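Quick one as I've got a bus at ten past. Review of the Flolwood tray and the dark round mat I put with it, bought as a pair from Zetow. Had them since August. Short version: good tray, mat is a bit of a fluff magnet, would buy the tray again.

## What you get

Tray comes in a flat box, mat in a paper sleeve tucked underneath. No instructions, none needed. A card with washing advice, which I lost straight away and had to ask Zetow for another. They sent it the next day, fair play.

I got the cream one with the little bunny. There's a plain version too, and one with a fern on, but the plain was out of stock and I dont like ferns.

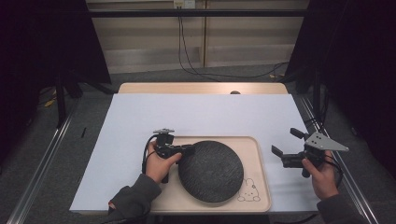
*Cream tray, dark mat in the middle, bunny down in the corner.*

## The tray

Nice thing. Rounded corners, so no sharp bits to catch your hip on when you come round the table too fast. The rim is raised all the way round and it's the right sort of height – stops a pen rolling off, doesn't get in the way of your wrist. Wipes clean with a damp cloth. I've had tea on it, glue on it, and half a jar of beetroot, and the beetroot took two goes but it went.

The bunny is tiny and drawn in thin brown lines. My sister calls it a bear. Round ears, so she may have a point. I was worried it would rub off but I've scrubbed over that corner plenty and it's still there.

Gripes. It slides on a smooth table. Not loads, but enough that I stuck 7 little felt dots underneath, then took them off again and used the clear rubbery ones, much better. Zetow should just put them on at the factory. Also no handles, so you're carrying it by the rim, fine when it's empty and a bit hairy with a full teapot.

## The mat

Big, round, dark, rough to the touch. Grips well. Anything you stand on it stays where you put it, and that's the whole reason I wanted one. Small jars, the sewing tin, a bowl when I'm whisking one handed. All fine.

Up close the surface is quite coarse. Every crumb and bit of lint shows up as a pale speck, and you can't just wipe it like the tray, the cloth snags. Sticky roller works. So does an old toothbrush if you've got the patience, which I haven't.
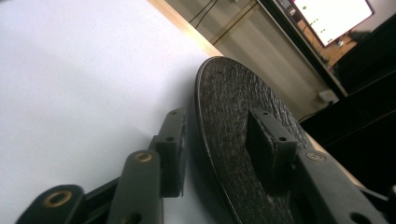 ## Against the Utine one

I had the Utine set before this and gave it to Selorm Agbenyega at work, who still uses it on her desk. Hers has the thinner mat. It curls at the edge after a while and you have to sit a book on it overnight. The Flolwood mat hasn't curled yet. On the other hand the Utine tray has proper handles and came with feet on, so swings and roundabouts.

If you only want a tray, either will do. If its the mat you're after, get this one.

## Care

- Tray: damp cloth, bit of washing up liquid, dry it after.
- Mat: roller first, then cool water if it really needs it. Dry flat. Takes ages, leave it till morning.
- Neither goes in the dishwasher. The card is very firm on this.

## Would I buy again

Tray yes, and I'd get the plain one too if it ever comes back in. Mat probably, but in a lighter colour so the fluff shows less. They do a grey now I think, havent seen it in person.

Four out of five. Off for my bus.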